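4.3 Check the planner in simulation

1. Load the room file in Nostus and set the planner timeout to 60 seconds.
2. Open the head view. Both grippers must be visible before you plan.

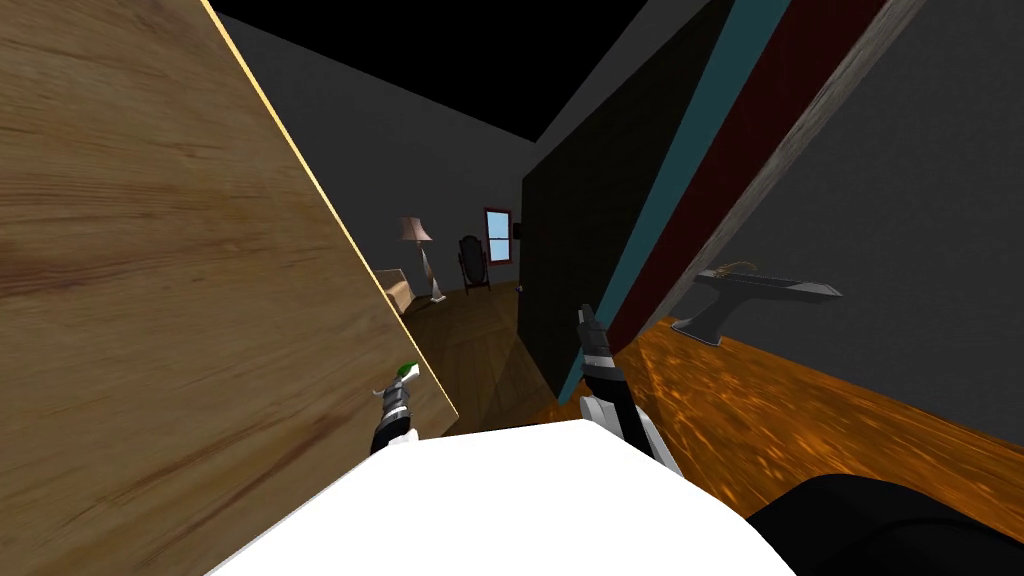
Figure 12. Simulated view, both grippers between the panels, anvil-shaped object on the tabletop at right.

3. Select the right arm and click Plan. Repeat with seed 46.
4. Compare the two paths near the black panel.

Note: Genus reports "clear" when its collision meshes don't touch. Treat that as a hint – thin parts such as the wire on the anvil may be missing from the mesh.

Caution: Do not export a path to the real arms on the strength of one green check mark.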